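The Finger That Let Go: A Hand Tool Fault and What Followed

Plain language from the people who found it, and the changes now in force at Lavoie

By Francine Kowalchuk

The fault that stopped work at Lavoie for 8 days in March did not involve a robot moving. It began in a tool held by a person, at an ordinary table, during a task that had been repeated many times before.

Lavoie prepares training material for household robots. Its operators carry hand-held grippers, one in each hand, and use them to pick up and put away the kinds of things found in any home. The grippers record how far the jaws are open and where the tool is in space. A robot arm is later trained on those records, and it will close its own jaws as firmly, or as loosely, as the records tell it to.

On the day in question, operator Eduardo Enriquez was working through a sorting task. He closed the left gripper on a glass jar, lifted it and turned toward the shelf. The jar slipped, struck the table edge and broke. Mr. Enriquez received a small cut to the wrist, which was treated on site.

"I had not relaxed my hand," he told the magazine. "The handle was squeezed all the way in. The jaws had opened anyway."

The first response was to blame the fingertip pads, which wear smooth with use. The pads were replaced and work resumed that afternoon. Clifford Melnyk, who maintains the tools, now regards that as the most serious mistake of the whole affair. A second gripper opened under load the next morning. It was holding a can at the time and no one was hurt, but the session was halted and all 40 grippers were withdrawn.

What the inspection found

Mr. Melnyk took the second tool apart the same day. The jaws are driven through a set of linkages, each turning on metal pins. One pin had worked partway out of its seat. With the pin in that position the jaw closed normally on anything light, and the handle felt normal too. Once a heavier item was lifted, the linkage shifted and the jaw fell open by several degrees.

The remaining tools were checked over the following days. Pins had moved in 4 of them. All had been serviced in the same period, when a new retaining clip was introduced after the earlier one went out of stock. The new clip was slightly thinner. It fit the groove, it passed the visual check, and it could be pushed free with a thumbnail.

The clip had been approved under a purchasing rule that treated fasteners as general supplies. No load test was called for. Thérèse Kowalchuk, who oversees operator safety and is no relation to this writer, has since had that rule withdrawn.

"The form asked whether the part was the right size," she said. "It never asked what the part was holding."

The trouble in the records

The injury was minor. The effect on the recordings took longer to measure. A gripper with a loose pin reports a closed jaw when the jaw is in fact partly open. Any robot trained on such a session would learn that a weak hold is enough.

Åsmund Solheim, an engineer at Skallport, received a share of the affected recordings before the fault was known. Skallport had already used them on its Raden arm, and the team had noticed that Raden was dropping bottles it used to hold well. They had spent two weeks looking for a cause in the arm itself.

"We changed the motor settings twice," Mr. Solheim said. "We should have called Lavoie on the first day, and they should have called us after the jar."

Skallport has returned to an earlier version of its training set. In total, 60 hours of recordings were set aside. Soft items, such as cloths and plush toys, made up much of the material, and the two companies still disagree on whether those sessions can be kept. Lavoie holds that a light item puts too little force on the linkage to matter. Mr. Solheim is not persuaded and has asked for the sessions to be recorded again.

New rules at the table

Work restarted under a revised procedure dated 29 March 2023. Every gripper is now tested before a session by closing it on a weighted block and holding it for one minute - a step that operators may not skip or sign for one another. Pins are marked with a line of paint across the head so that any movement shows. Glass has been removed from all table tasks, and cut-resistant sleeves are required wherever ceramics are used.

Any drop that an operator cannot explain now stops the session, and the tool is tagged and handed in. Customers are told the same day. Mr. Enriquez, who has returned to full duties, has been asked to train new staff in the reporting step.

A replacement linkage, known within the company as Skutden, uses threaded pins in place of clips. Mr. Melnyk expects to fit the first set once load testing is finished. Until then, the older tools remain in service with the original type of clip, bought from a second supplier and tested by the batch.
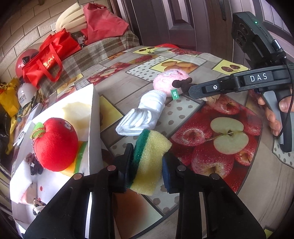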